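Driltell Robotics Club
Gallery: The Sock Project

Posted December 1, 2019

The club's fall project is teaching a robot arm to handle laundry, starting with socks. We chose socks because everyone has them, they are cheap, and they never lie the same way twice. The arm itself is still being wired up by the hardware group. In the meantime the data group has been recording people doing the job by hand with a pair of grippers, so that there will be something to train on when the arm is ready.

Siebe Willems runs the data group this year. Henk Verbruggen teaches the Monday class and looks after the room schedule. Members work in pairs, one handling the grippers and one at the laptop, and swap after 10 recordings. A recording that goes wrong is kept and labeled, and we don't delete anything until Siebe has looked at it.

The starting position is the same for every recording. Both grippers are held open at the sides of the table, pointed in toward the sock, and the person waits for the go signal from the laptop.
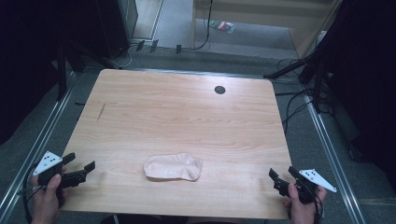 New members usually need an evening to get used to the grippers. You can't feel the fabric through them, so you have to watch the tips the whole time. The most common mistake is closing too early and pushing the sock along the table. The second most common is lifting with one hand before the other one has a grip. Henk's advice is to move at half the speed that seems natural, and the recordings from people who follow it are easier to work with.

We have split the task into short steps: pick up, straighten, lay flat, fold. Each step gets its own label. Pick up and lay flat are in good shape. Straighten is where we have the fewest usable recordings, and it will be the main job for the rest of the term. It takes both grippers and a steady pull. 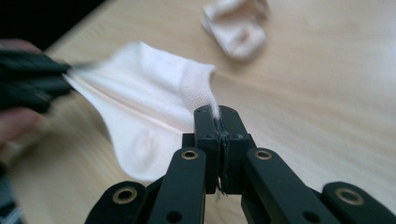
Straighten: one gripper on the toe, the other at the opposite end, with the sock pulled tight between them.

Folding comes last. Four members tried it at the end of the last session and we have not agreed on which fold to use. If you have an opinion, write it on the sheet by the door.

The first training run will use some 30 recordings per step. We don't expect much from it, but it will show whether the labels make sense. The hardware group plans to have the arm moving in February, and the next set of pictures will go up after that.

Sessions are open to all students in grades 7 and up. No programming experience is needed for the data group. Bring clean socks, light colors if you have them, and leave them in the bin marked Ultby.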